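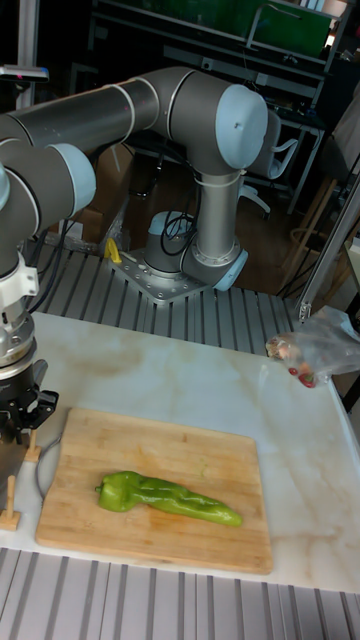
Zumamholm Cell 2: Return-to-Service Checklist with Comments

Reason for inspection: unplanned wrist movement during a pick, arm stopped by operator
Inspected by: Maja Wieczorek
Reviewed by: Hubert Sikora
Month: November
Status: returned to service with restrictions (see Section 7)

Summary of the fault

The arm was running the vegetable pick routine at reduced speed. It had reached the approach point over the board with the gripper open. At 2:40 p.m. the last wrist joint turned well past its commanded angle and kept turning until the operator hit the stop. The gripper cable was pulled tight and one finger touched the board. No one was hurt. The operator was outside the marked line when it happened.

The controller logged a position error on joint 6 and a lost-signal warning from the gripper. The warning came first. The event is stored in the controller log as entry 1480.

Marks used: OK = pass. FIX = failed, repaired, rechecked. OPEN = not closed. N/A = does not apply.

Section 1. Before touching anything

1.1 Arm stopped and drive power off. OK
1.2 Main switch locked and tagged. OK
Comment: Lock was on, but the tag had no name on it. Name added. Please fill in the tag every time, even for a short job.
1.3 Controller log saved before restart. OK
Comment: Saved twice, once on the cell computer and once on the shared drive.
1.4 Position of arm written down before moving it by hand. FIX
Comment: The arm had already been jogged clear when I got there. Joint angles were recovered from the log. Next time leave it where it stopped unless somebody is pinned or something is about to fall.
1.5 Operator statement taken. OK

Section 2. Base and mounting

2.1 Base plate bolts at marked torque. OK
2.2 No gap between plate and platform. OK
2.3 Extrusion platform joints tight. FIX
Comment: One corner bracket on the left side took a quarter turn. I don't think this had anything to do with the fault. Marked with paint pen.
2.4 Platform clear of hand tools and spare parts. FIX
Comment: Clamps and a hex key had been left beside the plate. Cleared. The platform is a bad shelf because it shakes, and things walk toward the edge. This has been written up before.
2.5 Table does not rock or shift when pushed. OK

Section 3. Joints and covers

3.1 Joint covers in place and seated. OK
3.2 No grease or oil at joint seams. OK
3.3 Joints 1 to 5 move freely through the test range. OK
3.4 Joint 6 moves freely through the test range. OK
Comment: No rough spots, no noise. Ran it slowly with the gripper off and then with the gripper on.
3.5 Brakes hold on every joint with power removed. OK
3.6 Joint zero positions match the reference marks. FIX
Comment: Joint 6 was out by a small amount. Re-zeroed and checked three times. The offset probably came from the pull on the cable, but it can't be ruled out that it was there before. The last recorded check of the marks was at installation. Hubert, can we get this onto the monthly sheet?

Reply, H. Sikora: Added to the monthly sheet. Maja's name is against it for now.

Section 4. Tool end

4.1 Flange screws tight. OK
4.2 Coupling between flange and gripper seated, no play. OK
4.3 Gripper fingers straight and level with each other. FIX
Comment: The finger that touched the board was slightly bent at the tip. Both replaced as a pair from the Tullex spares kit. Old ones are bagged in the drawer, labeled. Don't put them back on.
4.4 Gripper opens and closes fully on command. OK
4.5 Gripper reports its state to the controller. FIX
Comment: This is where the trouble was. See 5.3.
4.6 Tool weight in the controller matches the fitted tool. FIX
Comment: The setting was 587 grams. Gripper and coupling together weigh 875 grams on the bench scale. The lower figure belongs to the older gripper and was never updated when the tool was changed. Corrected. A wrong weight makes the collision check less reliable, so this matters even though it did not start the fault.

Section 5. Cables

5.1 Base cables secure, no sharp bends. OK
5.2 Cables beside the platform clear of the arm's path. OK
Comment: Clear, but they are lying loose. I would like them in a tray.
5.3 Gripper cable undamaged along its full length. FIX
Comment: The outer jacket was worn through close to the gripper connector and two wires inside were broken. They made contact in some wrist positions and lost it in others. With the wrist still, everything tested good, which is why the quick check after the first warning found nothing. Cable replaced.
5.4 Gripper cable has enough slack for full wrist travel. OK
5.5 Gripper cable held so it cannot drag or catch. OPEN
Comment: The cable has been allowed to hang and run across the tabletop. Each time the wrist turns it gets dragged along the edge of the cutting board. The wear on the old jacket matches that edge. A new cable routed the same way will end up the same. Needs a clip on the forearm and a second one above the coupling. Parts have been asked for from Zieliński.

Reply, H. Sikora: Agreed. Until the clips are fitted, check the cable by hand at the start of each shift, last stretch before the connector especially. Bend it while you watch the signal on the screen. Looking at it is not enough.

Section 6. Software and stop functions

6.1 Stop button cuts drive power from every position tested. OK
6.2 Pendant stop works. OK
6.3 Arm stops on lost gripper signal. FIX
Comment: It did not. The routine was set to retry the gripper command when the signal dropped. Each retry also sent the wrist rotation step again, and because that step was written as a relative move, the angles added up. So the joint went where it was told to go. The routine was telling it the wrong thing.

The position error in the log came late, once the cable was tight and the joint was working against it.

The rotation step is now an absolute angle. Lost signal now means stop and wait for a person. The retry has been taken out.
6.4 Joint limits set for this cell. FIX
Comment: Joint 6 was on the factory limits, far wider than this job needs. Narrowed for the pick routine.
6.5 Other routines checked for the same retry block. OPEN
Comment: The block was copied from the Vedari template, so it will be in anything built from that. The pepper and tomato picks are done. The tray routine has not been checked and must not be run.
6.6 Reduced speed setting confirmed after restart. OK

Section 7. Work area

7.1 Board flat and in its marked position. OK
Comment: Small dent where the finger touched. Sanded, and it sits flat. Position rechecked against the taught point.
7.2 Only the item being picked is on the board. OK
7.3 Spare produce kept out of the arm's reach. OPEN
Comment: People set bags down on the back corner of the table. The arm can be sent there even if the current routine never goes that way. Clear plastic is also hard for the camera check to pick out. Spare produce should go on a cart outside the line.
7.4 Wooden fixtures fixed down. FIX
Comment: One moved when pushed with a finger. Re-taped. Tape is a short-term answer.
7.5 Floor line visible all the way around. OPEN
Comment: Worn on the right-hand side. Needs to be redone.
7.6 Chairs and stools outside the line. OPEN
Comment: Seats drift closer over the day. If you sit down to watch a run, sit on the far side of the line with the stop button in reach. If you can't have both, stand.
7.7 Stop button reachable from the operator position. OK

Section 8. Test run after repair

8.1 Dry run, no item on the board, lowest speed. OK
8.2 Pick with item, lowest speed. OK
Comment: Used long green peppers. The shape is uneven and the new fingers slipped on the first attempt. Grip width adjusted.
8.3 Gripper connector unplugged on purpose during approach. OK
Comment: Arm stopped and stayed stopped until reset at the pendant. Repeated with the wrist at both ends of its allowed range.
8.4 Pick with item, normal reduced speed. OK
8.5 Log reviewed after test run. OK
Comment: No warnings other than the ones we caused.

Restrictions until open items are closed

Pick routines only. Tray routine locked out.
Reduced speed only.
Hand check of the gripper cable at the start of each shift, initialed on the sheet by the pendant.
No one works alone in the cell.

Open items and who has them

5.5 Cable clips: Wieczorek, waiting for parts
6.5 Tray routine: Sikora
7.3 Cart for produce: Sikora
7.5 Floor line: Wieczorek
7.6 Seating: all operators

Last comment, M. Wieczorek: The same lost-signal warning shows up twice in the log from earlier that morning. Both times it was cleared at the pendant and the run went on. From now on a gripper signal warning gets written down and reported the first time it appears, including when it clears by itself.

Signed: M. Wieczorek
Reviewed: H. Sikora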